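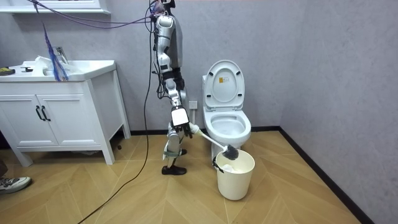 Slide 2: Where the water goes

Thank Raed Majali for the introduction. Keep this short, we started late last year and lost the questions.

The talk covers one block of flats in Brornville, 40 homes, all on a single meter until two winters ago. Tarek Mahasneh looks after the building for Tannous and gave me the readings. Say that he is in the room.

Before the individual meters went in, the bill was split evenly. A single tenant on the top floor paid the same as a family of five. Complaints went to the office and stayed there.

Slide 3: The first readings

Average use came out at 154 litres per person per day. Pause here – people will want to write it down.

Toilets were the largest share in most of the flats, ahead of showers. Many still had the old cisterns, which use nearly 11 litres a flush. Ask for a show of hands: who knows the size of their own cistern?

Slide 4: Leaks

A toilet that runs into the pan all night makes almost no noise. Explain the food colouring test: a few drops in the cistern, leave it for half an hour, don't flush, then look in the pan. If the water there has changed colour, the flush valve or its washer is letting by.

Anas Farah did this in every flat over two weekends. The worst one had lost 3596 litres between two readings. The tenant had asked for a repair twice. Don't give the flat number.

Slide 5: What was changed

New washers first, then dual flush valves where the cistern would take them. Leonidas Drakos at Flalgate did the fitting. Some of the older cisterns had to come out completely and that part went over budget.

Mention the button problem. Several tenants didn't know which button was the small flush and pressed both. A sticker on the lid sorted most of it.

Slide 6: Still to do

The pipe in the basement has not been surveyed. The main meter still reads higher than the flats added together, and we don't know why.

Handouts are by the door. Questions to me, billing questions to Tarek.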